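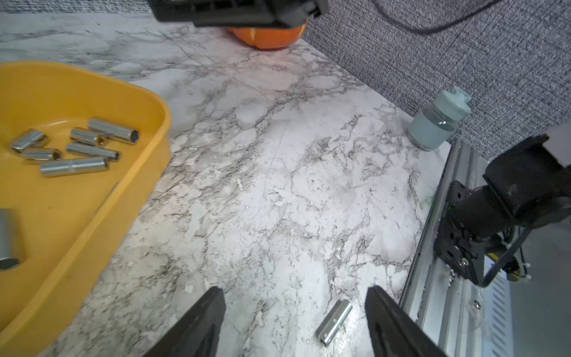

## Socket cell catch-up, December

Present: me (Weronika Wilczyńska, taking notes again), Nabila Salem, Hubert Sikora, Przemysław Kwiatkowski. Florante Mangubat joined at 10.20 from the Wurnmont site and had to drop off before the spares item.

### Last month's actions

Hubert has relabelled the cables at the controller end, so we can finally tell which is which without pulling on things. I was meant to write up the start-up routine and I've done half of it. The half I haven't done is the part everyone wanted, so that's carried over to me, sorry all.

Przemysław still hasn't had a reply from Zalewska about the replacement finger set. He'll ring them this time, his emails seem to vanish.

### Finger pads and grip

We spent most of the meeting on this! The job is simple enough on paper - chrome sockets lying on the counter go into the yellow tray - but Nabila went through the log and we're at 537 missed or dropped picks out of 3,799 since the last service. Florante thinks a good chunk of those are the short sockets. The long ones give the fingers something to hold, and the short ones tend to squirt out sideways if the approach is a touch off.

Hubert wants to raise the grip force. Nabila doesn't, not until the pads have been cleaned properly, and I'm with her on that (we put the force up last winter and all we got was a set of chewed pads and a lot of clattering). We agreed to clean first, run 100 picks with the settings left alone, and only then talk about force.

For anybody doing the cleaning:

- Arm parked, power off at the switch, and your tag on it.
- Lint-free cloth and the mild cleaner. No solvent on the pads please.
- Wipe both fingers, inside faces first, then the tips.
- Look for a shiny patch on the inside face. If you find one, tell Hubert before you run anything.
- Close the fingers by hand and check they meet evenly from top to bottom.

### Angled sockets

Przemysław brought this up and it got a bit lively. When a socket lies on the diagonal between the fingers, the wrist should turn to line up before they close. He's watched it come down square anyway more than once, and then the socket gets nudged round before it's gripped. Florante reckons the wrist zero has drifted. Hubert reckons it's the camera bracket, which he retightened himself in the autumn and isn't happy with.

We couldn't settle it by talking, so we're doing both checks, wrist zero first as it only takes ten minutes. Nabila asked that nobody touches the bracket until the zero has been written down, otherwise we'll never know which one fixed it. Fair point.

### Tray

The question was whether to fix the yellow tray down. It has a good raised rim so the sockets stay put once they're in, but the tray itself can creep if it gets knocked. Hubert suggested screws. I said no holes in the countertop, please, I had to sign for it! We'll try two strips of non-slip mat underneath and see.

Also, please empty the tray at the end of a run. If the sockets are heaped up at one end the next ones land on top and roll.

### Rail and cables

Nabila checked the bolts on the bracket at the aluminum rail (aluminium, before Florante corrects me) and she'd like a paint line across each one so we can see movement at a glance. Agreed, nice and cheap.

She also wants the cable loop under the arm looked at through a full sweep, slowly, with someone standing by the stop button. Hubert offered.

### Spares

One finger set left on the shelf. Przemysław will get a price from Itosham in case Zalewska stay quiet. I'll put the part numbers in the shared folder this time, not on a sticky note.

### Actions

- Nabila - clean pads, then the test run with Hubert
- Florante - send over the wrist zero procedure from Wurnmont
- Hubert - wrist zero, bracket check after that, cable sweep
- Przemysław - ring Zalewska, price from Itosham
- Weronika - rest of the start-up routine, non-slip mat, paint pen, part numbers

Next meeting once the test run is in. Nabila will book the room.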